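Bench notebook, arm 2 – block transfer, scripted replay vs. learned policy
6th December, Y. Aliyu

Saturday session, so no compressor noise from next door. Aim: see whether the Trukska policy trained on the February demos still holds after the wrist leads were rerouted. Start pose recorded on both views before each run. Policy weights unchanged. Replay file is the old Dundholm one. 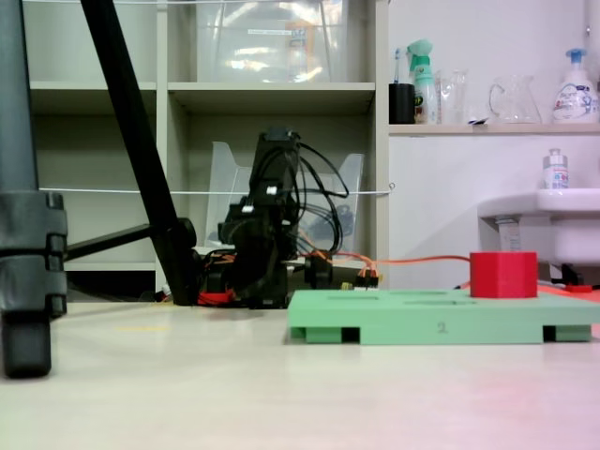 Side view. Arm upright, red cylinder on the green tray.

Ran 28 trials under policy, blocks in shuffled order. 21 scored as placed. Scoring rule as before – block released and fully inside the target outline. Adesuwa scored from the recordings without seeing my sheet; we disagreed on two and kept her call.

The cube is the awkward one. It tends to hang at a tilt once lifted, and the policy does not correct for it before moving across.
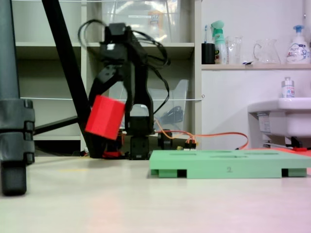 Failure notes

Most misses are small rotation errors at release. Round shape is forgiving, as expected. The octagon stops on the surface when the approach is high, and the policy then treats the step as finished. No retry behaviour in the demos, so nothing for it to copy.

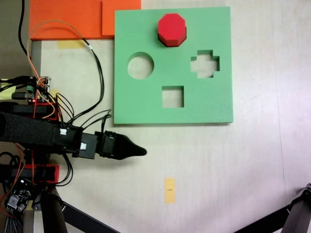 Top view. Octagonal block on the board surface, clear of the cut-outs.

To do: Ekpo to re-label release frames. Check wrist zero against the Istard sheet. Replay baseline still to run – same block order, same lights.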